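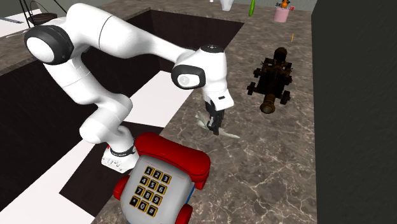
Mwende Mfinanga
Automation reporter

Skitent has begun gathering simulated grasping examples for Rashidi, its learning system for single-arm robots. The current set covers objects with uneven outlines, which the company says its earlier sets left out.

All of the work is done in a rendered kitchen. A white arm with a black two-finger gripper operates at a stone-patterned counter, among items that include a toy telephone and a model cannon. The target in the present batch is a thin grey-green piece with a jagged outline and one narrow end.

An operator steers the arm remotely and each attempt is stored with joint positions, gripper state and images from 2 viewpoints. Attempts that fail are labelled and kept. Skitent has recorded around 900 so far, of which 624 have passed review.

"A flat piece gives the fingers very little to close on," said Gitau Ogola, who manages collection. "The angle of approach matters more than the closing force, so we ask operators to vary it." 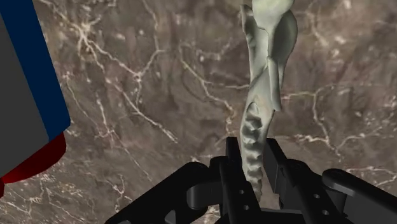 The gripper's fingers on either side of the narrow end of the target piece, in simulation.

Reviewers check each recording for contact with neighbouring objects and for jumps in the joint data. Xóchitl Bautista, who wrote the review procedure, said 47 recordings were sent back in May after a timing fault put images and joint readings out of step. The fault has been corrected.

Training on the new set will start once review is finished. Skitent has not said whether the recordings will be released.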